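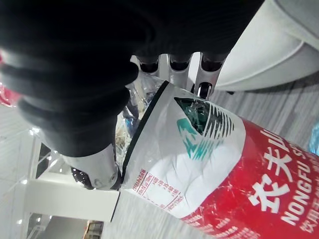 The Emton hand on a Nongfu Spring bottle, with a plastic bag in the grip as well.

I have spent most of May switching between two grippers on the same arm, and I said I would write up how it went. One is the Drinov, a two-jaw parallel gripper we have used since the lab moved upstairs. The other is the Emton, a hand with three fingers in a row and a thumb. Kwadwo Bonsu wanted to know which one should go on the arm for the trash sorting work at Grikia, and he wanted an answer he could defend to the people paying for it.

The Drinov is easy to live with. It opens, it closes, and the controller reports a width you can trust. Swapping the pads takes a minute. If a grasp fails you usually know why, and most of the time the camera shows it to you.

The Emton takes more work. It weighs 1380 grams with the sleeve on, so the first thing I had to do was change the payload setting on the arm and slow down the wrist moves. I forgot to do that once and the arm went into a protective stop in the middle of a reach. Then there is the thumb, which has its own calibration routine. It has to be run again after every power cycle. Domnica Cozma wrote a script that does it at startup and I have stopped thinking about it.

For the comparison I used bottles, bags, cardboard and a few cans. Each item got 15 tries per gripper, placed on the floor by hand at whatever angle it landed. I counted a try as good if the item came up and stayed up until the arm reached the bin.

On cans there was no real difference. On flat cardboard the Drinov was better, since it can get one jaw under an edge. The Emton tends to push a flat piece along the carpet until something stops it.

Bottles were where the Emton earned its place. A full, round bottle is simple for both. A crushed one gives under the jaws of the Drinov and turns, and then it slides out at one end. With the Emton you get a thumb on one side and fingertips on the other, and they don't have to line up. It still holds when the plastic folds.

Bags are a problem for both. The Emton picks up a bag along with the bottle, and for sorting that counts as a failure even though the grasp itself holds. I marked those separately in the sheet so Kwadwo can decide how he wants to score them.

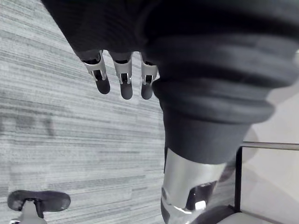 Three fingers pointed at the carpet, from the wrist camera.

The camera took longer to sort out than either gripper. With the Drinov it sits where it always has and sees both jaws. On the Emton the ribbed section of the sleeve bulges out and takes up a lot of the view, and depending on the wrist angle the forearm can fill more than half of it. I tried three mounting positions. The one I kept shows all the fingers when they hang down, which is what I need to check a grasp. The cost is that you see less of the floor on one side. We get by with a second camera on a stand for finding the item in the first place.

Domnica thinks a shorter sleeve would fix it. Stanciu, who made the bracket for us, can cut a new one in seven days if we send drawings. I haven't sent them yet. I would like to know first whether the sleeve can come off without letting dust into the joints.

A few settings, for anyone with the same hand. I close the fingers at 300 on the speed scale and leave the force limit where it came from the factory. Faster than that and the first fingertip knocks the bottle before the thumb arrives. Start the thumb slightly early. Turn off the automatic re-grip, which kept squeezing bottles a second time after they were already held.

My vote went to the Emton for bottles and the Drinov for everything flat, and Kwadwo is asking Grikia if they would pay for a tool changer. The Emton stays on the arm until he hears back. Next I want to repeat the bag tests with the bags spread out flat, and then again with them bunched up beside a can.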